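Bench and shelving notes, Clalomton workshop, January

Carried over from the last entry: the tall shelving unit by the long table rocks when the lower shelf is leaned on. Aim for this session was to find out where the movement comes from, level the unit, decide what is allowed on which shelf, and write down the state of the lighting over the table before anyone orders more lamps.

Started 09.40. Room in normal use throughout. 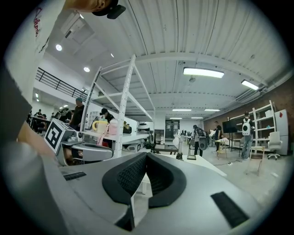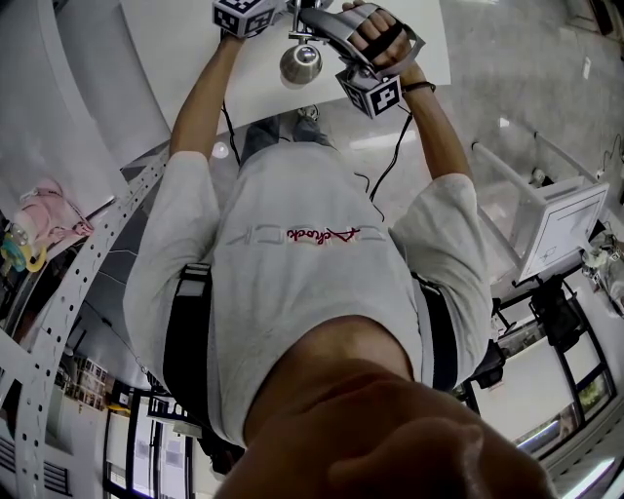

White tabletop and perforated metal in both views.

Shelving: movement

The unit is the Rolus one, white, perforated uprights with diagonal bracing. Pushed by hand at shoulder height along the length of the table and then across it. Along the table: stiff, no noise. Across: visible lean and a click at the foot on the table side.

Click traced to the foot and not to the bracing. The adjusting nut had backed off and the foot was carrying nothing until the unit leaned onto it. Floor falls slightly towards the middle of the room, so the other feet had taken the load. Wound the foot down until a strip of paper would no longer pull out, then locked it. Repeated at the remaining feet. Level checked on the lower shelf only. Upper shelf to be done when there is a step ladder to hand.

Brace bolts: two were finger tight, both at the bottom. Nipped up with the short spanner. No washers under the heads, and the paint is marked where they have turned. Washers on the list.

Distance from upright to table edge is 200 mm. Keep it. Any less and the lower brace bolt can't be reached without shifting the table, and the table is a two-person lift.

Re-test after adjustment: no click in either direction. Slight spring across the table remains and seems to be in the uprights themselves. Wall fixing would cure it, but the unit doesn't stand against a wall. A tie to the table frame was considered and dropped for now, as it would pass any knock straight to whatever is being done on the table.

Shelf loading

The Rolus sheet gives up to 100 kg per shelf, evenly spread. Nothing we keep there comes near this. The problem has been position, with heavy boxes going on top and light ones below. From now on:

Lower shelf: things in daily use. Mugs are tolerated here, away from the table side. Lidded containers with the lid on.
Middle: hardware in trays, labels facing the table.
Top: empty packaging only.

The yellow mug and the pink container on the lower shelf were left alone. Whoever is using the container should put a name on it. The dark item further along the same shelf wants identifying too.

Table

White top, Scanlon. Wiped with plain water and a cloth, then a little washing-up liquid on the ring marks. Came up well except for one mark near the end, probably marker pen. Did not try solvent. The finish on the Scanlon tops has gone tacky under solvent before, see the entry from last winter.

Checked the edge with a fingernail for lifting. Sound everywhere I could reach.

Phones get left flat on the top by the lamp base, where they are the same height as nothing else and easy to put a box down on. Suggest a shallow tray there. A lid from one of the old Mivow boxes would do.

Floor is grey speckle, and small dropped parts vanish on it. Lost one M4 nut this morning, recovered by torch held at floor level. Recommend fitting small hardware over a tray.

Lighting

Overhead light is from the fluorescent panels, with recessed downlights in one part of the ceiling only. Corrugated ceiling is white, so there is plenty of bounce. The long panel near the middle is the main source at the table.

With the overheads on, the desk lamp makes little difference to reading a steel rule on the table. It helps when the head is pulled low and off to one side, chiefly for seeing scratches. Polished items show the panels as hard highlights whichever way they are turned. For close inspection of anything shiny, use a sheet of white card as a screen on the lamp side.

Shiny patches on the floor are reflections. They were put down as spills in the cleaning log and can be struck out.

No case for extra lamps at present.

Cables

Trailing leads were the other thing raised. Agreed length for anything that runs from the table to a person is long enough to reach standing, with slack kept to the front of the body and off the floor. Clips fit the 22 mm round holes in the spare perforated rail, so the rail can double as a cable hanger. Tried with three leads. They stay put but are awkward to free with one hand.

To do

Washers for the brace bolts, both sides.
Level upper shelf.
Tray by the lamp.
Names on containers.
Second attempt at the pen mark, with a soft eraser first.
Recheck the feet in a fortnight, same paper strip.

Finished 11.25. Spanner returned to drawer, level still out on the shelf.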